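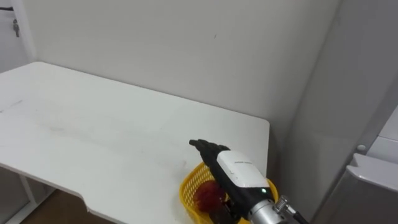 One of our test readers wrote back after the spring update to ask why a beginner's dictionary needs so many words, when she'd be happy to learn the ones for the dog, the weather and dinner and call it a year.

Grants > Current projects > Cù > Progress report

I've been thinking about her question ever since, and it's a good place to start this report, because most of what I've done with Luvent's money in the past few months is argue with myself over the word list. For anyone at Luvent who's new to the file: Cù is a small Scottish Gaelic to English dictionary for adults starting from zero, named after the first word I ever learned (dog, and yes, I did go on to get one). It has short entries, big type, and a sentence for every word that a person might really say out loud.

So, where are we? The plan is 3,835 entries. As of the end of April, 2,163 of them are finished, meaning written, checked for spelling, and given an example sentence that I can stand to read twice. I'd hoped to be further along. The letter C ate most of February. C is enormous in Gaelic! It goes on and on, and just when I thought I was through it I found a folder of C words I'd put aside in the fall and forgotten.

The other slow part was colors. If you've never looked at Gaelic color words, they don't line up with English at all. Gorm is usually taught as blue but people use it for green grass too, and glas can be gray or a sort of green, and liath is gray or pale blue depending on what you're talking about. My first drafts just gave one English word for each, and the test group got hopelessly tangled. I've rewritten all of those entries with two or three sentences apiece, and they're now the bit of the book I like best. They did cost me nearly two weeks, though, and I hadn't budgeted for that.

Then there's the problem of words that change at the front. A learner hears "mo chù" (my dog) and looks under CH, where there isn't anything, and gives up. The big dictionaries expect you to know better. I've decided to put in pointer lines for the common ones, so if you look up chù it sends you straight to cù. These pointers aren't included in the entry count above, and they'll add some pages. I've asked for a new page estimate and I'll send it on when I have it.

We've held seven test evenings so far, all in Pleslow. The format is simple: everybody gets a draft section and a short paragraph to puzzle out, and I sit on my hands and don't help (this is harder than it sounds). The best suggestion so far was to put the plurals in full. I'd been writing just the endings, as most dictionaries do, and it saved space, but with a word like cù, where the plural is coin, an ending is no use to anyone. Every noun now gets its plural spelled out. I went back and fixed A through D by hand, with the radio on.

Ronton will be doing the printing. We've settled on 2,000 copies, in paperback, with a sewn spine so it'll lie open next to a plate or a keyboard. I did look at the cheaper glued version, but the sample started shedding pages after a month in my bag. The price they gave me holds through the summer, so I'd like to get them the front matter and a sample section in July even if the tail end of the alphabet is still in pieces.

On money, we're fine. Travel came in under what I asked for, and the type license cost more than the estimate, and the two just about cancel out. I'd like permission to move what's left in the travel line over to proofreading. I've reached the stage where I can't see my own typos anymore, and the accents are a particular worry. A missing grave can turn one word into another, and my eyes slide right over them after supper.

And the reader's question? I wrote back and told her she could absolutely stop at the dog, the weather and dinner. But I also sent her the draft pages for S, which has most of the weather in it, and she's asked for T. I start on that section next week, once the leftover R words are cleared off.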